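About Driltusach

Who we are and what we will and won't sign off

Driltusach reviews household and hospitality robots before they go anywhere near a paying customer. We write handling rules, we read other people's handling rules, and we say so when the rules don't hold up. Most of the companies that come to us already have a safety document. Usually it is long. Often it was copied from a document written for a factory cell with a fence around it, and someone changed the word "operator" to "guest."

We started in a rented room above a dental lab, when Jessie Halliday and Emil Tanner got tired of reading test reports that said "task completed" and left it at that. Completed how? With how much room between the arm and the nearest seat? Did the cup go down or get dropped from a finger's width up? Jessie still keeps the first report that set her off. It has 40 pages and the word "spill" does not appear in it.

What we work on

Our main line of work these days is drinks service: picking up a mug, carrying it across a room, putting it down where a person expects it. People assume this is the easy part. We are not convinced anyone has it right yet, and that includes us. A full mug is a small object with an open top, and plenty of rules treat it the same way they treat a box of crackers.

We do the early rounds in simulation, in a kitchen with an island, bar seating and a back counter.
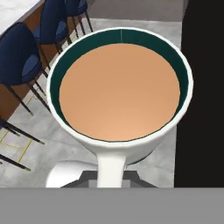
Our rule on fill level took longer to agree on than any other in the handbook. Emil wanted a fixed limit for every cup. Somtochukwu Okoro, who joined us from a catering equipment firm called Brondent, argued that a fixed limit would just teach developers to test with half-empty mugs and then ship to people who like theirs full. Somtochukwu won. The rule now says that a carry has to be tested at the level a customer would pour, and that a pass at a lower level does not count toward anything.

We have the same suspicion about simulation in general, and we'd like clients to share it. A rendered liquid is a model of a liquid. If the model is kind, your results will be kind too. We accept simulated runs as a reason to go on to hardware. We have never accepted them as a reason to skip it, and we get asked about once a month.

How a review goes

You send us the arm's handling rules and the logs. We read both before we talk to you, and we'd prefer not to see the slide deck. Then we run the tasks ourselves. A standard review is 600 carries, and every one of them gets looked at by a person. We don't use an automatic score for the final decision. We tried one in an early project for Istex and it gave full marks to a placement that left a mug sitting half on its saucer.

For each carry, we ask where the handle ended up, how the approach was made over the seating side of the counter, and what the arm was told to do if the saucer wasn't where it was supposed to be. That last one catches more people than it should. "It stops" is not an answer if it stops with a hot drink over somebody's lap.
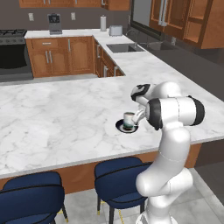
Cup and saucer task at the island: the gripper holds the mug just above a black saucer.

Our handbook has 17 rules. It used to have 101. Hannelore Baumgartner cut it down over one winter by asking of every line whether a reviewer could fail a robot on it. "Motion should be smooth and natural" went first. So did everything with the word "appropriate" in it. Some clients miss the longer version, which looked more impressive in a binder.

About standards

We are asked whether our review counts as certification. It doesn't. It is our opinion, with the logs attached, and you may publish it only in full. Published standards are worth following and we expect you to follow the ones that apply to you. We'd only point out that a standard tells you the minimum a group of people could agree on, and that your kitchen wasn't in the room when they did it.

We also don't take a share in the companies we review or sell them software. Pirmin Trummer handles contracts and will tell you the same thing at more length.

Working with us

We take a small number of reviews at a time and the wait is nearly always longer than people hope. If your launch date is already in the press release, we are probably the wrong office. If you have a rule you're not sure about, send us just that one. Jessie and Hannelore read single-rule questions every January and again in the summer, and they don't charge for it.

Our office is on the second floor of the Eberhard building. Please use the side entrance and ring for Driltusach.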